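Home | Open Tickets | Closed Tickets | Knowledge Base | Log in

Filed under: Utilities > Hot and Cold Water > Odor and Staining

Ticket 1218: Gray film and a swampy smell from the hot tap, second floor

Status: Open (was Closed, reopened by requester)

Entry 1, opened by requester

The hot water in the second floor workroom smells like a pond. Cold water from the same faucet is fine. When I fill the sink there is a gray film on top after a few minutes, and it leaves a ring on the porcelain that takes real scrubbing. We moved into the Clurndale building in January and I'm told the heater was "recently serviced," but there is no tag on it and no date anywhere on the tank.

The heater is a Flurkier, 400 liters according to the plate, in the closet behind the stairs. Thermostat dial set to the middle. I haven't touched it.

Entry 2, reply from building support

Thank you for your report. Odor in hot water after a period of low use is normal. Please run the hot tap for 13 minutes and report back. Closing for now.

Entry 3, requester, reopening

I ran it for 13 minutes with a timer. The smell was weaker at the end and back at full strength the next morning. I would like to know where the number 13 comes from, because it looks like a number from a template. If low use were the whole story I'd expect the smell to fade once we began using the sink every day, and we have been using it every day since we moved in.

Please don't close this again until something has been measured.

Entry 4, reply from building support

Reopened. Possible causes:
- worn faucet washer
- reaction at the anode rod inside the heater
- bacteria in the tank
- mixing valve

We recommend a Skeler inline cartridge filter at the workroom sink. It is rated for 2000 gallons and can be fitted under the counter.

Entry 5, requester

A filter is a thing you put in after you know what you're filtering. Three of your four causes sit upstream of it and would carry on exactly as before, only with me paying for cartridges. The 2000 gallons on the box also can't mean much without knowing what's in the water. I'm not saying no forever. I'm saying not first.

Here is what I did today, without being asked.

Washer: took the faucet apart. The washer is a bit flat but not crumbling. Cleaned it, put it back, same smell.

Other taps: the restroom on the same floor has the hot smell too, a little fainter. First floor kitchen also has it. So it isn't the faucet and I'd like that item struck from the list.

Drain: people always say it's the drain. I filled a clean jar with hot water, carried it out to the hallway and sniffed it there. It's the water.

Film: I let a jar of hot and a jar of cold stand overnight with lids on. The hot one has gray dust on the bottom and a skin on top. The cold one has nothing I can see.

Entry 6, reply from building support

Could you confirm that the marks are not coming from the sink or from cleaning products? We have had similar reports that were traced to detergent. A cloth test would help. Rinse a plain light cloth in the hot water only, let it dry and check it for residue.

Entry 7, requester

No detergent has been near that sink in a week, but fine. I rinsed one of our light cloths in hot and a second one in cold, no soap, and hung them on the same rail. The hot one dried stiffer and slightly duller. I would not swear to the color in front of a judge, and I don't think this test is worth much. A gray that faint could be in my head, and our cloths weren't new to begin with. If you want a real answer from fabric, send a new white swatch and a color card.

Photo attached.

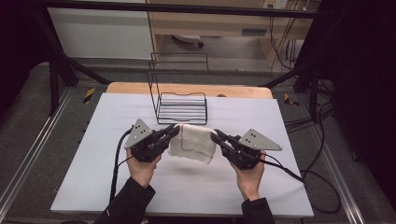
Photo 1: Off-white cloth over the white board, workroom table.

Entry 8, reply from building support

Thank you for the photo. Based on your jar results we are passing this to the plumbing contractor, Camargo. They have asked whether the thermostat was ever turned down, and whether the hot water is hot enough.

Entry 9, requester

I have no idea what it was set to before we came. At the workroom tap, after two minutes of running, a kitchen thermometer gave me 118 F. Restroom gave the same. It's a cheap thermometer. It read two degrees high in ice water, so take that off.

From what I've read, lukewarm storage suits the bacteria that make this smell, so I can see why Camargo would ask. But the tap isn't the tank, and there's a mixing valve in between. I'd want a reading at the tank outlet before anyone starts turning dials, and I'd want whoever turns it up to check that valve first. There are people here who wash their hands without looking.

Entry 10, note from Camargo

Attended site. Tank outlet 121 F, so the tank is being stored too cool. Mixing valve is working. Drained a bucket from the base: gray sediment, strong odor. Pulled the anode rod. Magnesium, heavily eaten, bare wire showing along one end. No sign of a recent service. Recommend full flush, disinfection, a new aluminum-zinc rod, and storage at 140 F with the mixing valve left in place. Filter not recommended at this stage.

Entry 11, requester

Thank you for looking inside the thing. Two questions before I agree that this is solved.

First, if the rod is that far gone, is the tank lining all right? A new rod in a rusting tank sounds like new tires on a car with no floor.

Second, "recently serviced" is in our move-in paperwork. I'd like that line corrected, in writing, with whatever date the last service really had. If there isn't one, write that.

Entry 12, note from Camargo

Lining looked sound as far as can be seen through the rod opening. We can't see all of it. No rust in the flushed water. Flush and disinfection done, new rod fitted, thermostat raised. Please run all hot taps until the chlorine smell clears.

Entry 13, requester

Chlorine smell went by the afternoon. Jar test repeated: no skin, a few specks at the bottom. No pond smell this morning at any of the three taps.

Leave the ticket open. It smelled better after Entry 2 as well, for a few hours. I'll do the jars again in two weeks and once more after that, and I'm still waiting on the paperwork.

Status: Open, waiting on requester and building support

3 people follow this ticket | 13 comments | Share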